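4. Care and Re-oiling of Wood Trays

This section covers the Roruleo and Balaskas serving trays. For cutting boards, see Section 5.

Before first use

1. Remove all packing paper and the sticker on the underside.
2. Wipe the tray with a damp cloth and dry it right away.
3. Leave it standing on edge overnight before putting food on it.

Daily cleaning

1. Wash by hand with warm water and a drop of mild dish soap.
2. Rinse quickly. Do not soak.
3. Dry both sides with a towel, then stand the tray on its long edge until the wood no longer feels cool.

CAUTION: Do not put the tray in a dishwasher, oven or microwave. Damage from these is not covered by the warranty. 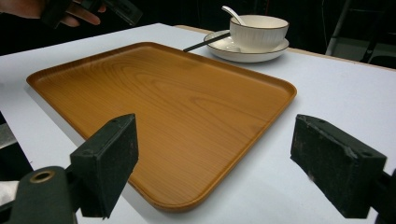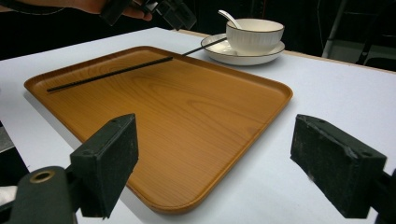
Rounded corners and raised rim, with the grain showing across the base.

Re-oiling

Re-oil when water stops beading on the surface. You will need Drarano tray oil (the 750 ml bottle does many coats), a lint-free cloth and 2 sheets of fine sandpaper.

1. Sand lightly along the grain. Do not sand across it.
2. Brush out the dust, paying attention to the inside corner where the rim meets the base.
3. Pour a small amount of oil on the cloth and rub it in with the grain.
4. Wait 20 minutes, then wipe off all oil that has not soaked in. Oil left on the surface turns sticky.
5. Let the tray dry for 14 hours in a room with open windows.
6. Apply a second coat if the base still looks patchy.

CAUTION: Oily cloths can catch fire on their own. Spread them flat outdoors to dry before throwing them away.

NOTE: Dark rings from hot cups usually fade after light sanding and one coat. Deeper marks may stay.

Replacement feet

The felt feet are sold in packs under part number 648. Peel off the old feet, clean off the glue with rubbing alcohol, and press each new foot down firmly. Orders go to Sofia Antoniadis at the Clindness parts desk, which is closed on Friday.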